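Tendmont House is looking for table helpers for our autumn tidying and sorting sessions

We are a small day centre for people who are getting back on their feet after a stroke or a head injury, and a good part of what we do happens at an ordinary white table with ordinary things on it. Somebody picks up a pen and puts it somewhere else. Somebody puts a bun on a plate. It may sound like very little if you have never had to learn it twice, but an hour of it can be hard work, and it goes a great deal better with a friendly person sitting alongside (preferably one who doesn't mind a long silence and can be trusted not to reach over and do the job themselves!).

We would like to hear from people who could be that person. There are two kinds of place on offer, and you are very welcome to put yourself forward for either or both.

Paid table helper
We have 2 paid posts, each for 6 hours a week, mornings only, beginning in August. You would set out the tables before people arrive, sit with one person at a time through their session, write a few lines afterwards on how they got on, and help with the clearing away, which I'm afraid always takes longer than anybody expects. You'd be working closely with Gráinne Coughlan, who plans the sessions, and with Khurram Swati, who looks after the stores cupboard and knows where every last saucer lives. No qualifications are needed, although if you have cared for a relative or worked in a nursery, a kitchen or a shop, do please tell us, as all of that turns out to be very good preparation.

People to try the tasks
Before we put a new set of tasks in front of our regulars, we like to try it out on people who have no particular difficulty with their hands, and also on people who have a little stiffness or a slight tremor and would be happy to tell us what is awkward. A visit lasts as long as a pot of tea and a chat, and we pay £15 towards your fares and your time. You can come once or come back as often as you like.

The table is never crowded. We choose a handful of things that feel different in the hand, something smooth, something slim, something with a bit of weight to it, and spread them out with plenty of white between them. 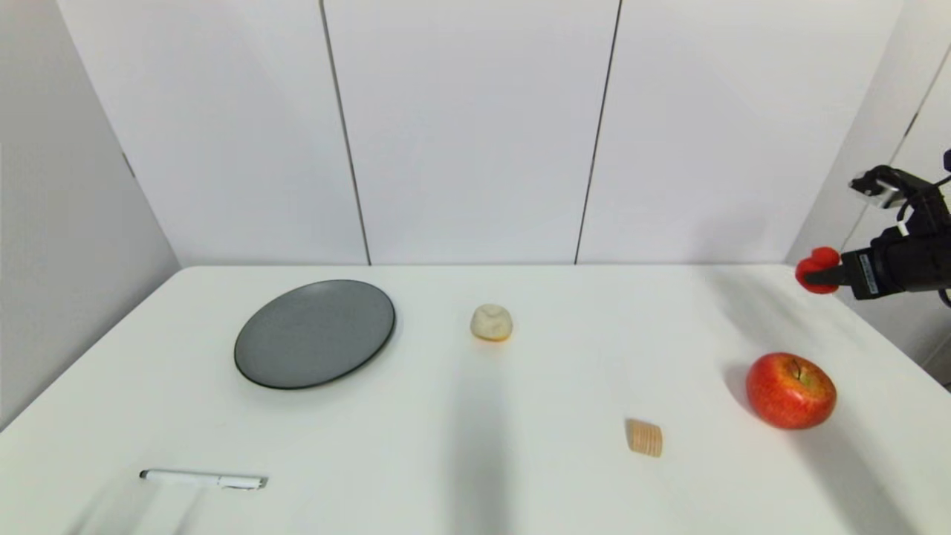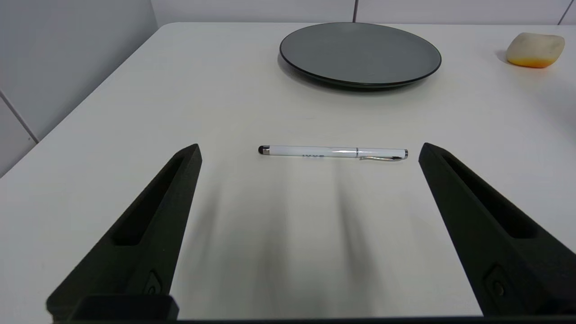
A plate and a white pen on the tabletop

The tasks themselves are simple to explain. You might be asked to move everything small on to the plate, or to bring the pen round so that it points the other way, or just to put things in a row you find pleasing. After that we ask what you noticed. Did the plate slide? Was the pen hard to get your fingers under? Did you find yourself leaving one side of the table till last? Kulsoom Janjua writes the answers down in her big green book, and they do change what we do. We gave up our old glass dishes entirely after one lady told us, very kindly, that the noise they made set her teeth on edge.

What we hope you'll bring
Patience, mostly, and a liking for people. You should be comfortable sitting for a good stretch and carrying a tray from the cupboard to the table and back again. We ask everyone to wash their hands before they start and to leave strong perfume at home. Paid helpers will need the usual background check, and we cover the cost of it.

What you'll find here
A bright room, a decent kettle, a proper induction spread over your first 2 weeks, and somebody to ask when you're unsure. There is level access from the car park, and a bus stops at the end of Peng Lane, 400 metres from our front door. If you'd like to look in before you make up your mind, come at half past ten, when we stop for coffee.

How to apply
For the paid posts, please write us a letter of no more than 700 words telling us who you are and why this appeals to you. We don't need a CV unless you'd like to send one. Address it to Rafia Sethi at Tendmont House and leave it at the front desk, or ask at the desk for the email address. If you'd find it easier to talk than to write, say so and Rafia will ring you.

To try the tasks, simply give your name at the desk, along with the mornings that suit you and anything we ought to know about your hands, your eyesight or your chair.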